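Progress report to the Drarell Fund
Project: Community lunches and cooking classes in Hivulel
Prepared by Vasylyna Hladun, project coordinator
Friday, January 16, 2026

Dear Mr. Verschueren,

I send you the second report about our lunch project. Since the first report the work went mostly well, with two delays which I explain further down.

The lunches are now served on Tuesdays and Thursdays in the Tawfik hall. In this period we served 677 meals. Most guests are older people who live alone, but in the last weeks also families with small children started to come. We did not plan for them, so the portions had to be changed and we bought four high chairs from the budget line for small equipment.

Taha Ashour continues as the cook. He changed the menu after the autumn, when vegetables became more expensive, and lentil soup is now there every week. Some guests complained that there is too much lentil soup. We asked them what they would like and the answer was fish, so fish is now served on the first Thursday of the month.

The cooking class has 20 places and all of them are taken. It lasts two hours and at the end the participants eat together what they made. Five persons from the autumn class asked to continue, and we gave them places in the new group only after the waiting list was finished.

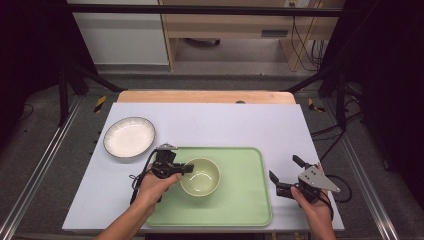

The first delay is about the cold room. The supplier, Prillis, promised to install it before the winter, but the electric line in the building was too weak and the owner had to agree to a new one. His agreement came in December. The work will be done in March. Until then we buy fresh products two times in the week, and this costs more for transport.

The second delay is the food safety training. Hicham Ouali was ill and we could not find another trainer who speaks both languages. The training is moved to the same month as the cold room, and he confirmed it to us in writing.

About the money: from the second payment we still have 3000 euros which were planned for the cold room. We ask your permission to keep this amount in the same line until the installation is finished. The extra transport was paid from our own funds and we do not ask to have it back. Deepak Kanaujia prepared the table of expenses, and it is attached with copies of the invoices. One invoice, for gas in November, is missing and we asked for a duplicate.

For the next period we want to keep the two lunch days and to open the cooking class also on one evening, for people who work. For this we need a second key to the hall, and the owner did not answer yet.

If you would like to visit us, please choose a Thursday, and write to me some days before so we can set a place for you.

With kind regards,
Vasylyna Hladun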